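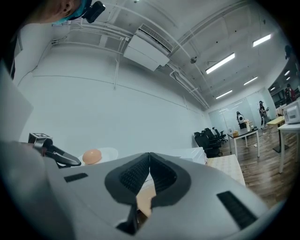 Kamala Reddy wrote to ask whether she could keep her number if she moved her handset to Dosilari, and whether the phone would be dead while it went through. She is one of many to ask, so the number transfer questions come first. The rest follow in no particular order.

Can I keep my number?
Yes. Ask your present network for a transfer code and enter it on the My Line page. You don't need to ring them and cancel as well. If you cancel first, the number may be lost and we can't get it back for you.

Will I be without service?
Usually for a short spell on the day of the move. Your old SIM stops working, then the new one picks up. Switch the phone off and on again if it still shows no signal by the evening. Calls may come through before texts do.

I've unlocked my phone but it still asks for a code.
Put the new SIM in, connect to wifi and restart. Some older handsets need to be backed up and reset before the unlock takes effect. The Hemonville shop will do this at the counter if you bring the phone and its charger.

What is the difference between Dosilari Monthly and Dosilari Bunnag?
Monthly is a rolling plan and you can leave with 30 days' notice. Bunnag is the business plan. It needs at least 2 lines on the same account and the bill comes as one statement, with each line shown separately.

How long is the guarantee on a refurbished handset?
90 days from the date on the receipt. It covers the battery, buttons, speaker and charging port. It doesn't cover a cracked screen or water damage.

Do you take old phones in part exchange?
Yes, at Hemonville and Gitden. Remove your screen lock and sign out of any accounts before you come in. We can't accept a phone that is still locked to an account, even with the original box and receipt.

Can I pay my bill in the shop?
At Hemonville only, by card. Gitden doesn't have a till for bills.

How do I reach you?
Text HELP to 3296 from your Dosilari phone, free of charge. Lines are open from 8 in the morning. For business accounts, ask for Volodymyr Stelmakh at Gitden.

I've lost my phone. What should I do first?
Text or ring us from any other phone and we'll bar the SIM. A replacement can be collected from either shop with photo ID. Your number and any credit stay as they were.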